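Skoryk 21 Ceiling Panel

Acoustic panel for offices, workshops and other large rooms

The Skoryk 21 is made for rooms where many people talk and work at the same time. It is a light panel of pressed wool and it hangs under the existing ceiling on two steel wires. You can order it in white, sand or gray.

In a big room the sound goes up, comes back and makes speech hard to follow. We advise to start with the area above the desks - the corridors can wait.
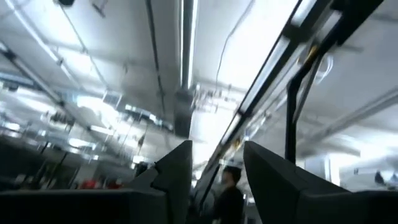

Technical data

Thickness: 21 mm
Weight: 2 kg per panel
Wires: included, length adjustable
Cleaning: dry cloth or soft brush, no water

Ordering

Panels are packed in boxes of 19. For samples and delivery times please write to Magdolna Sipos at our Vatari office.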